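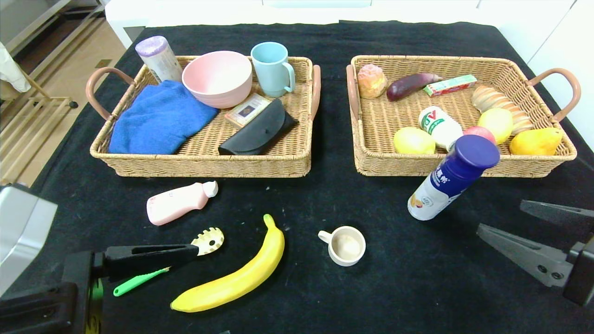 5. Recording a sorting trial

The Brultska method scores each pick on its own, so every object needs a separate log entry.

1. Load the Iltex object list and set the random seed to 3815.

2. Open both grippers fully before starting a trial.

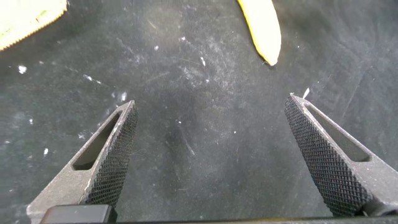 Promix Methods Group

3. Start the wrist cameras, then the head camera. Wait 5 seconds for the clocks to match.

4. Close on the object at low force. Log the pick when both fingers make contact. 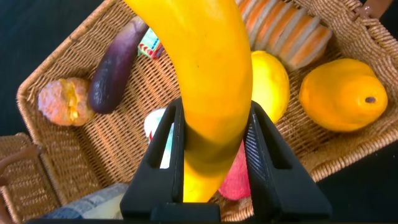
Banana held between the fingers, over the food basket.

5. Log the release as a new entry – do not merge it with the pick.

Note: The Matheson score uses the last 28 entries only. Older entries stay in the file.

Caution: Keep hands off the table while the arms are powered.

6. If a pick fails, open the fingers and back the arm off before you try again.

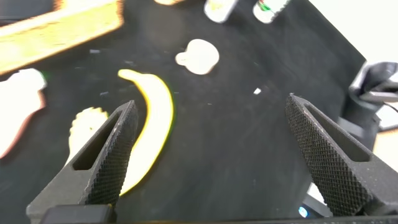
Leave the object where it lands and mark the entry "retry". A run stops at 2000 entries, retries included.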